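Bararness Library Network > Members' Forum > Collections and Retention
Topic: Retention of trade literature at branch level

m.olatunji (Moderator)
Posted 09:14

Colleagues are invited to comment on the proposed revision to section 7 of the retention guidance, which deals with trade literature: brochures, price lists, product catalogues and similar printed matter issued by firms. The present wording leaves the decision to the individual branch. The revised wording would require every item to be listed and held for a minimum period before disposal is considered. Comments will be received until the end of November.
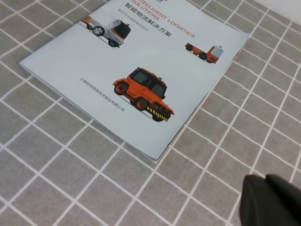
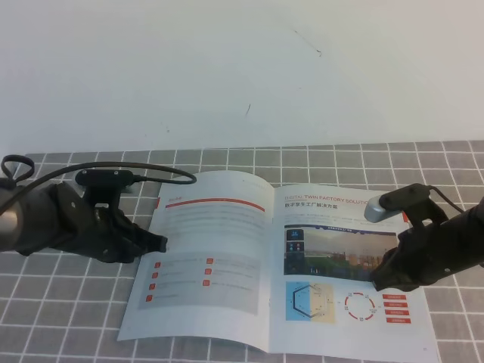 Modern trade literature: a brochure cover (first) and an opening headed in English and Chinese (second).

I should be grateful if members would address three matters in particular: whether a minimum holding period is workable, how bilingual items ought to be entered, and whether branches with no storage of their own may transfer items to the Papadakis store.

Morenike Olatunji
Collections Policy

nelu_filip
Posted 09:52

I support the revision in principle. The Adton branch has answered enquiries from trade catalogues far more often than its issue figures suggest, as the material is consulted on the premises and never stamped. Last winter a reader traced the address of a former pump works from a price list which had been marked for disposal on two separate occasions.

My reservation concerns the listing. If every item is to receive a full entry, the work will not be done. A short entry giving the firm, title, language and date of receipt would be sufficient.

Nelu Filip, Adton

r.tudose
Posted 10:20

I must disagree with the proposal as drafted. Brindusard received 300 items of this kind in the last reporting year, the greater part of them collected at trade fairs and left at the desk by persons who did not wish to carry them home. To list and hold every one of them is to treat the contents of a carrier bag as a collection.

We have 73 boxes awaiting attention already. Some hold parish magazines and local society papers for which there is no other known copy. I cannot justify setting those aside in favour of glossy brochures whose text the issuing firm will almost certainly have placed on its own website.

Rodica Tudose
Brindusard

nelu_filip
Posted 10:41

With respect to the previous contributor, websites are the weakest part of that argument. A firm changes its site when it changes its product, and the earlier text is gone. The printed brochure remains as it was issued.

r.tudose
Posted 10:58

It remains if somebody has room for it. I would ask Mr Filip how many of the items at Adton have been requested by title, as opposed to being found by a member of staff who happened to remember them.

nelu_filip
Posted 11:06

Very few by title. They are not listed, so a reader has no title to request. I accept that this supports both positions.

l_brunner
Posted 11:35

May I turn to the second matter, that of bilingual items.

At present the branches follow at least two practices. One enters the title in English only and puts "Text also in Chinese" (or whichever language applies) in the notes. The other enters both titles, with the English first. A reader searching in the second language will find nothing under the former practice.

I recommend the following for a brochure without a clear single title:

Enter the title from the cover where one is legible. Where the cover carries only a firm's emblem, take the title from the first main heading inside and say so in the notes.

Enter the parallel title in its original characters. Do not supply a romanised form unless a member of staff competent in the language has prepared it.

Do not translate a section heading and present it as a title. I have corrected a number of such entries and they cause real confusion.

Where the heading inside is plainly the name of one product, it should be treated as a section heading, and the firm's name should stand as the title in square brackets.

Leonie Brunner
Cataloguing

ionut.surdu
Posted 12:10

Would Ms Brunner clarify the position on undated items? Most of what we receive bears no date whatever. Our practice has been to enter the year of receipt with a question mark, but a recent entry from another branch gave a year "from the style of the cover", which I found difficult to accept.

Ionuț Surdu

l_brunner
Posted 12:24

Year of receipt, in the notes only. The date field should be left blank. A guess based upon style is not evidence and should be removed when found -- I would make an exception only where the text itself mentions a dated event, and then the event should be cited.

r.tudose
Posted 13:02

I have no objection to any of Ms Brunner's rules. They do, however, show how much time a single brochure can take. An item with two scripts, no date and no clear title will occupy a cataloguer for a quarter of an hour.

ionut.surdu
Posted 13:30

On the third matter, the Papadakis store has shelf space for 200 standard boxes at present. It would be unwise to promise it to all branches. I suggest that transfers be limited to material from firms with premises in the network's area, or material given by a named donor with a connection to it. Other items could be held at the branch for one year and then released.

Coated paper should not be packed tightly. We have received brochures which had become damp in a branch cupboard and whose pages could no longer be separated. Upright storage with a light board behind is preferable. Staples are to be left in place unless rusted.

nelu_filip
Posted 13:48

I would accept a local connection as the test for transfer, though not as the test for listing. A firm abroad may have supplied half the workshops in the district.

r.tudose
Posted 14:15

Then let the branch record that connection at the time of receipt, in one line. If no connection is known, the item is not listed. That I could support.

nelu_filip
Posted 14:19

I could not, but I recognise that we are closer than we were this morning.

m.olatunji (Moderator)
Posted 15:40

I am obliged to all contributors. The cataloguing rules set out by Ms Brunner will be circulated separately, as no objection has been raised to them. A revised draft will limit transfers to Papadakis in the manner Mr Surdu describes. The question of listing items with no known local connection stays open, and I should welcome the views of branches which have not yet replied.

Ms Tudose, please send me the box list for Brindusard when convenient.

r.tudose
Posted 16:05

It will be sent. The list covers the first shelf only.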